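The Laundry Will Wait for Us
Opinion, by Yamila Cisternas

Every year since I came to this country I read that the home robot is almost ready. My neighbor Tetteh Agyeman worked 13 years in a Skorkora warehouse, and he laughs at this. The machines there lift boxes of one size from a flat floor, he says, and when a box arrives crushed somebody must walk over and fix it.

I don't want to laugh. I think the machines will come into our houses, but slower than the advertisements tell us, and the hard part will be cloth. 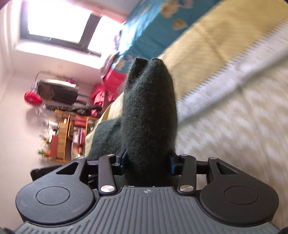
Cloth has no fixed shape, and this makes it difficult for a machine. A plate is the same plate when you turn it. A fuzzy green sock, pinched near the cuff by a gripper, stands up with a fold like a heel, and a flap of it hangs down on the other side. Put it on the unmade bed, among the striped sheet and the blanket, and it will be a different object again. Then the machine must find its pair.

My mother cleaned rooms in a hotel and folded 171 towels in one shift. It was called simple work, and she was paid as for simple work. Now engineers with good salaries are trying to copy it and they find it very hard. I wish them success - I hate folding. But I would like that we first correct the word "simple", and the pay also.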